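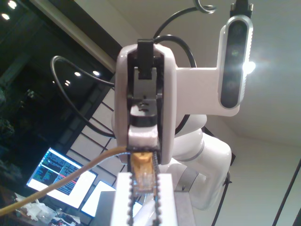 November, bench notes, evening

Back on the Prirnside fiddle. Buzz on the open D, came back in with the same complaint as last time. Owner says only when playing with the banjo, which made me think sympathetic something, but I can get it alone if I bow hard near the fingerboard. So not the banjo.

Checked so far:
nut slot D - fine, a hair low but not touching
fine tuner on E - loose collar, tightened, buzz still there
chinrest feet - cork gone hard on one side. Swapped cork. Better?? maybe 

Tapped around the lower bout with a knuckle. Dull spot treble side, just below the C. Open seam, a short one, you can barely get the thin knife in. Hide glue, warm water, two clamps, leave overnight. If the buzz is still there tomorrow I'm taking the fingerboard seriously.

7:40 - glue was too thick the first go. Cleaned off, thinned, did it again. Note for whoever mixes next, the jar in the warmer has been topped up too many times, throw it out and start fresh. Smells off too.

Ornero bow, rehair. Wants it loose for old time shuffle, says the last shop put too much hair in and it felt like a broom. Agree with her. Old hank was thick and uneven, bunched to the middle at the tip. Going lighter. Tip plug was glued in (why do people do this), came out in crumbs. Cut a new one from the maple offcuts, third try fit.

Combed wet, tied, burned the end, seated the frog. Ribbon lies flat at the frog, slight twist at the tip which I can live with but probably shouldnt. Will look again once it's dry. Stick has some set to the left. Did not heat it. She didn't ask and it plays straight enough under tension.

Tried on the shop fiddle in AEAE. Sawstroke comes easy, rocks well across the low pair. A bit scratchy till the rosin takes.

Moen banjo - open back, skin head. Head went slack with the damp, then somebody cranked it, then the heat came on. Lucky it didn't split. Backed every hook off and brought it up again a quarter turn at a time, going across the pot each time. Two hooks stripped, replaced from the tin, they don't match but close. Told on the phone, no objection.

Bridge was way off. Scale is 26 and a bit, bridge had walked toward the neck and the 12th fret was sharp on everything. Moved back, checked with harmonics, penciled the feet very lightly. Fifth string spike at 7 is proud and catches the thumb. Filed it a little. Leave the other spike alone, it's fine.

Action still on the high side for clawhammer past the fifth fret but that's the neck angle and he hasn't said he wants a shim. ASK before doing anything.

Strings: down to 3 sets of the lights, 2 medium. Order. Also fiddle A strings singly, we keep breaking those on cross tuning and throwing away half a set is dumb. Pegs dope almost gone.

Humidity read 273 on the new meter, so that's broken. Old dial one says 38 which I believe. Put the wet sponge back in the cabinet.

Drirstead job - the house fiddle for the Drirstead dance. They want it loud and don't care about much else. Soundpost was leaning top toward center, you could see it through the f hole with the mirror. Stood it up, moved it out a tiny bit. Big change right away, bass opened up, E got a little harsh. Moved it back half of that. Played Cluck Old Hen in A modal, then Sally Ann in D, then just long bows on the G for a while. Happy with it.

Bridge is too round for the way they play over there, lots of double stops. Quoted 200 for a new bridge cut flatter, plus pegs reamed and fitted. If they say no to the pegs I still want to do the D peg, it slips and that thing gets retuned all night long. Don't cut until they call back.

Bridge blank is set aside in the top drawer with a bit of tape on it, please don't use it for somthing else.

Tomorrow:
unclamp Prirnside, string up, bow hard at the fingerboard
Ornero tip, redo the twist if it still bugs me
new glue!!
call Moen re shim
sharpen the little knife, it's tearing the cork

9:15 - went back and played the Drirstead once more before locking up. E still slightly harsh. Might be the string, it's old. Try a new one before touching the post again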